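Bent Bergmann
28. Mai 2019

1/ So, ich habe mir heute endlich eine Putzecke eingerichtet, und ich freu mich so dermaßen darüber, dass ihr jetzt einen ganzen Thread dazu kriegt. Sorry! (Nein, nicht sorry.)

2/ Vorgeschichte: 22 Flaschen unter der Spüle. Glasreiniger dreimal, Backofenspray von der Vormieterin, irgendwas von Plolico ohne Deckel. Ich hab immer die falsche erwischt und dann doch nur mit Wasser gewischt.

3/ Irena Czarnecka aus dem zweiten Stock meinte: Nimm zwei Sprühflaschen und misch dir selber was. Eine für Bad und Kalk, eine für alles andere. Mehr braucht sie seit Jahren nicht, und bei ihr kann man vom Boden essen!

4/ Also Brett an die Wand, alles drauf, und los. Die Sprühflaschen sind übrigens der Hammer -- gleicher Kopf, gleicher rosa Abzug, nur der Bauch hat eine andere Farbe. Da verwechsle sogar ich nichts mehr.
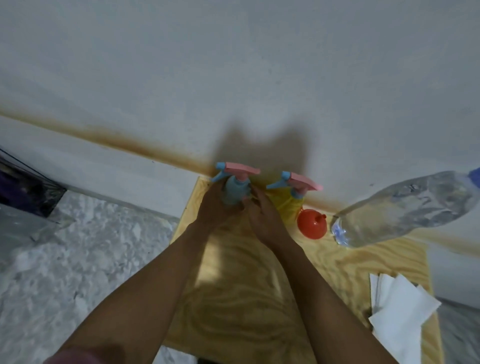 Blau und Gelb in Reih und Glied, der Trichter liegt daneben.

5/ Gelb wird Bad: Wasser und Zitronensäure, kalt angerührt. Blau wird Küche: Wasser, ein Spritzer Spülmittel, fertig. Und bitte NIE Essig oder Säure mit Chlorreiniger zusammenkippen, auch nicht "nur den Rest". Flasche vorher gut ausspülen!

6/ Ganz großes Lob an den kleinen Trichter. Ich hab jahrelang freihändig umgefüllt und mir jedes Mal die Socken getränkt. So ein Ding kostet fast nichts, kauft euch einen!!

7/ Papierservietten hab ich auch dazugelegt, für Tropfen und Spiegel. Für den Rest nehm ich Lappen aus alten Geschirrtüchern, 8 Stück, die wandern bei 65 Grad in die Wäsche.

8/ Das Brett mag ich fast am liebsten. Helles Sperrholz mit so einer wilden Maserung, lauter Schlieren und Astaugen. War ein Rest vom Regalbau und stand seit November hinterm Schrank. Ölen oder so lassen? Bin für Tipps dankbar.

9/ Beschriften muss ich noch. Irena schwört auf Kreppband, ich will wasserfeste Etiketten -- wenn jemand welche kennt, die auch im Bad kleben bleiben, her damit!

10/ Und jetzt geh ich die Duschwand einsprühen. Freiwillig. An einem freien Tag!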